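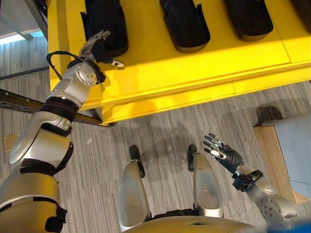 Salamatu Frimpong wants to know why the second team is batting first on Friday nights when the nets are already full. Her note came in after the last newsletter went out, and several other members have raised the same point, so the answer goes at the top of this item.

The Friday fixtures are part of the Nemby evening league, which moved to a 6 p.m. start this season. Under the league rules the visiting side bats first unless both captains agree to a toss. We have been the visiting side on paper for every match so far, even the ones played on our own ground, as the Rivas field is still closed for drainage work. That will change when Rivas reopens. Until then, anyone in the top four of the order should use the nets before the match starts and be off them by the time the umpires walk out.

On to the cricket. The first team lost to Garnness by 14 runs in a match we should have closed out. We needed 40 from the last six overs with five wickets in hand and the outfield running fast. Two run-outs in the same over did the damage. Both were calls for a second run to deep midwicket, and both were tight. The bowling was better than it has been all season, especially in the middle overs, where Garnness went a long stretch without a boundary.
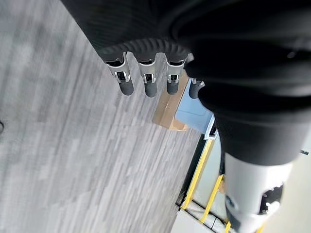 Fingers over the gray carpet.

The result leaves us third in the table behind Garnness and Dralodari. Dralodari have a game in hand, and we play them next, away. They have a short boundary on the pavilion side and a slow pitch, and last year they bowled spin from both ends after the first few overs. Chiyo Tsuchiya will captain again. She has asked that everyone who is available to play tell her by Wednesday evening so the side can be posted the next morning. If you can only make the second half of the match, please say so. We can't use you as a player, but we do need a scorer.

Chiyo also passed the club mark for career runs during the Garnness game. She now has 735 in league matches, one more than the old record, which had stood since the league was formed. She was out two balls later.
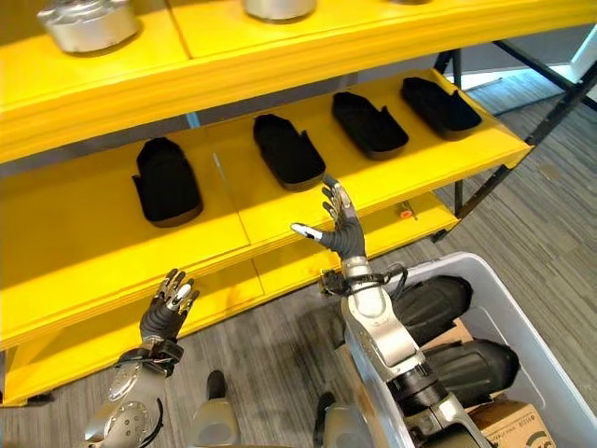 The second team had a better week. They beat Nemby Juniors with an over to spare after restricting them to a low total, and the fielding was sharp throughout. The catch at backward point that ended the innings was the best we have seen this year. Three of that side will be considered for the Dralodari match.

Match fees can be paid at the ground or at practice. Practice is at the usual time, and new players are welcome. Bring your own gloves if you have them, as the club pairs are in poor shape and the replacements have not arrived.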